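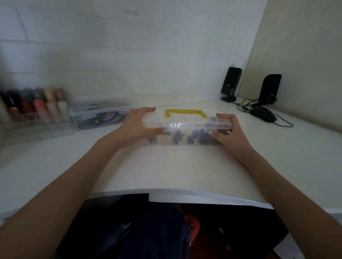
Session 9: From head-camera video to a sorting plan

Last time we got the Dornari tracker to hold onto two hands for a whole clip. Now comes the fun part — turning those tracks into something a planner can use! Our running task is a compartment box of hair claw clips on a desk, recorded from the head of the person doing the work.

1. What perception has to give us

The planner wants a list of objects, a pose for each, and a state for the container (lid open or closed, tray flat or tilted). Clear plastic is hard on all of these. Depth sees through the lid, and the segmenter likes to merge the walls with a pale desk. In the Vustdale labels the box is therefore a single object with a state attached, and each compartment is a slot in the box's own coordinates. Tilt the box and the slots come along for free.

2. Contact before class

Run the contact detector first and the classifier second. A fingertip near a clip tells you which pixels matter, and you can skip most of the heap.

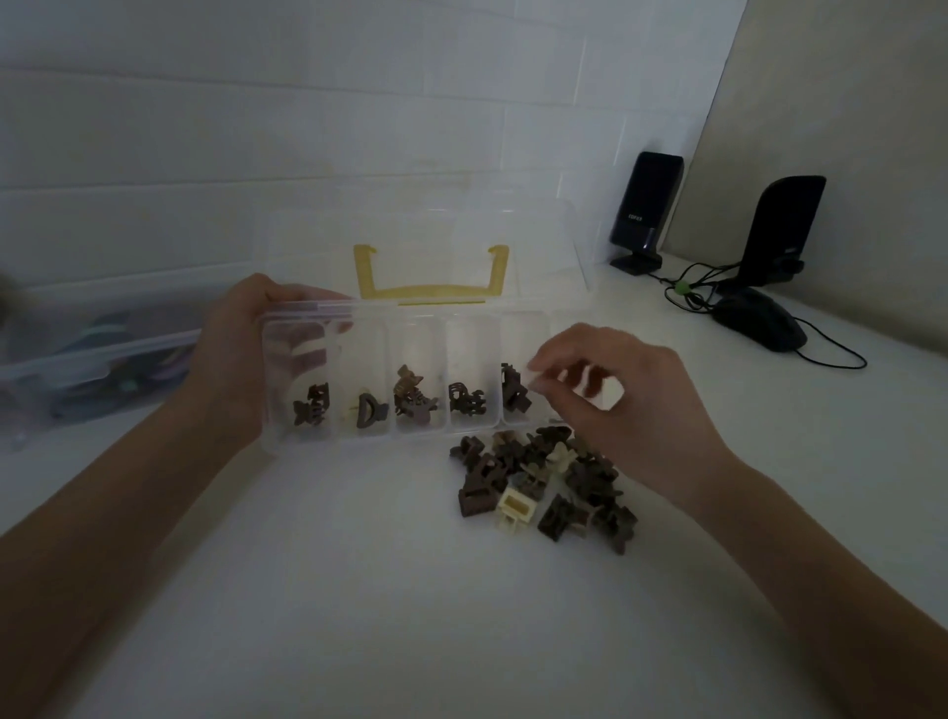 Dark clips piled on other dark clips will come back as one blob, and that's fine at this stage. Label the blob "pile" and let the planner ask for one graspable piece at its border. The cream and yellow ones usually split off cleanly, so they make good first picks when you are debugging.

Watch out for the pinch pose too. Thumb and index close together can mean a grasp, a release or a hand on its way somewhere, and one image won't settle it. The Iyer filter looks at a window of 80 images before it commits to a label. Try shrinking the window and see how quickly things get jumpy!

3. Lab work

Load the Jendberg set (900 clips of video, already trimmed). Write a state machine with 3 states: reach, hold, place. Plot your transitions over the hand tracks and bring the plot, even if it looks awful — the awful ones are great to talk through.

Reading for next time: the chapter on slot-based planning, up to the part on replanning.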